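Course Handout 6: Natural Stone in Interior Finishes
Building Materials and Methods
Prepared by Lyle Montoya and Zyanya Ibarra
Revised April 2022

Read this handout before the lecture on countertops and wall panels. It replaces pages 81 to 84 of the printed course reader, which use older trade terms that are no longer accepted on assignments.

1. Geological names and trade names

Geologists and stone dealers do not use the same words. To a geologist, marble is limestone or dolomite that has been changed by heat and pressure until its grains have grown together. To a dealer, marble has long meant nearly any stone made mostly of calcite that will take a polish. Many dense limestones are sold under the name for this reason. Students should state which meaning they intend whenever the word appears in written work.

Granite has the same problem. Slabs sold as black granite are often gabbro or a related dark rock. The trade name does not change how the stone behaves, and a specification should give the mineral makeup where it is known.
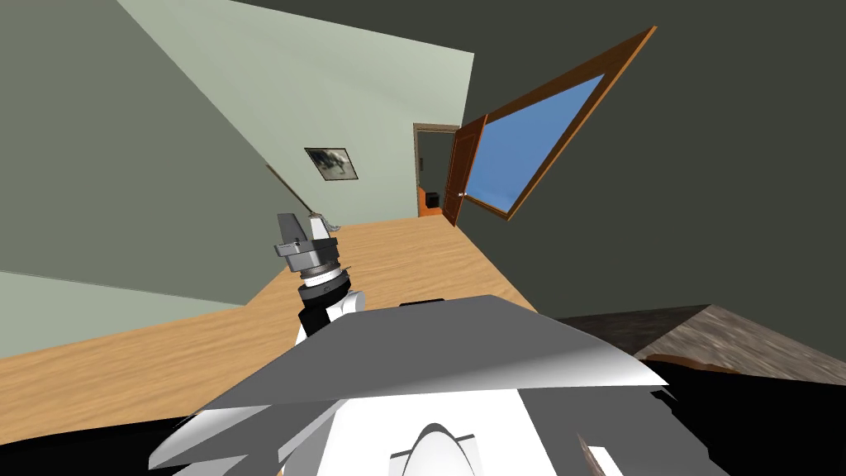

2. Hardness and acid

Calcite has a hardness of 3 on the Mohs scale. Quartz has a hardness of 7. A calcite stone will therefore scratch under grit carried in on shoes, while a stone rich in quartz will generally hold its finish for longer. Calcite also reacts with weak acids such as lemon juice and vinegar. The dull mark that results is called an etch. It is a loss of surface, and a stain remover will not correct it.

Sealers are often misunderstood on this point. A penetrating sealer slows the entry of oil and water into the pores. It does not prevent etching — the acid acts on the exposed mineral itself.

3. Color and veining

Pure calcite marble is white. Color comes from other matter present in the original sediment or brought in later by moving fluids. Iron oxides give reds, yellows and many browns, and carbon-bearing matter gives grays and blacks. Veins commonly form where a rock has fractured and the cracks have been filled by new mineral growth, often white calcite.

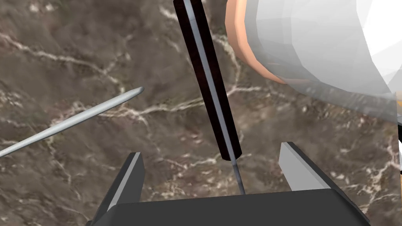

Slab layout must be settled before cutting begins. Once a slab has been divided, the direction of the veins in each piece is fixed, and poor matching at a seam cannot be hidden by filler. The difficulty depends on contrast. On a brown marble crossed by thin, branching white and cream veins, a seam that interrupts a bright vein will be noticed more readily than one placed in a quieter part of the stone. Drawings should show the intended seam lines and the vein direction for every piece.

4. Case study

The Grinero lobby project, supplied by Mutiso, required 657 wall panels. The first schedule listed them by size only, and adjoining panels arrived from different blocks. The revised schedule gave each panel a block number and a position. Students will receive both schedules in class.

5. Assignment

Prepare a one-page specification for a vanity top in a stone of your choice. Include the trade name, the geological name, the finish, the edge profile and the care instructions. Submit it at the Flilimham building, Room 1116.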